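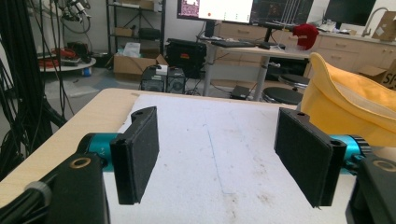 Ob das Ding auch mal allein etwas macht, wollte Zoi Theodorakopoulos wissen, kaum dass die Vorführung angefangen hatte, oder ob man den ganzen Nachmittag jemandem beim Greifen zuschaue. Die Antwort aus dem Labor lautete sinngemäß: heute vor allem Letzteres. Damit wäre das Lernziel der Exkursion schon umrissen.

Startseite | Lehre | Skripte | Exkursionen | Kontakt
Lesezeit: 3 Minuten

Handout 4: Nachbereitung Tag der offenen Tür, Labor Parna

Wer im September nicht dabei war, bekommt mit diesen Notizen das Nötigste. Wer dabei war und hinten am Kuchen stand, ebenfalls.

1. Handgeführter Greifer

Vorgeführt wurde ein Greifer mit zwei gegenüberstehenden Fingern, den ein Mensch in der Hand hält. Die Finger sind schwarz und auf den Greifflächen mit etwas Filzartigem belegt, die Antriebe sitzen seitlich in blauen Zylindern. Gearbeitet wird über einer weißen Schaumplatte, der man ihr Berufsleben ansieht.

Der Mensch übernimmt die Bewegungsplanung, und zwar erfreulich billig. Aufgezeichnet wird aus Sicht des Werkzeugs. Für die Klausur: Was muss die Aufzeichnung enthalten, damit ein Arm die Bewegung später nachfahren kann? »Ein Video« reicht als Antwort nicht, das hatten wir letztes Jahr in erstaunlicher Breite.

2. Zahlen

Für die Aufgabe »Beutel öffnen« nannte das Labor 1000 Durchgänge, für »Teil umsetzen« 3000. Der interne Datensatz heißt Drisard und enthielt nach dem Aussortieren noch 1708 brauchbare Aufnahmen. Die Differenz dürfen Sie selbst ausrechnen und anschließend kurz schweigen. Häufigster Grund fürs Aussortieren: Der Vorführende hatte es eilig.

3. Weiche Objekte

Stoff gibt nach, faltet sich und liegt beim nächsten Versuch anders da. Das Modell Grarcombe kennt nur starre Körper und hilft hier so viel wie ein Stadtplan auf See. Vergleichen Sie dazu Abschnitt 2 im Skript (Kontakt und Reibung), insbesondere die Frage, was ein weicher Belag an der Kontaktfläche ändert.

4. Aufgaben bis zur nächsten Übung

a) Skizzieren Sie einen Zweifingergreifer und tragen Sie die Kontaktkräfte ein. Bitte mit Lineal.
b) Schätzen Sie, wie lange 100 Durchgänge dauern, Aufräumen eingeschlossen.
c) Lesen Sie den Text von Ibarra, mindestens bis zur ersten Formel.

Abgabe auf Papier, Namen lesbar. Das Kuchenblech steht noch im Sekretariat und kann dort abgeholt werden.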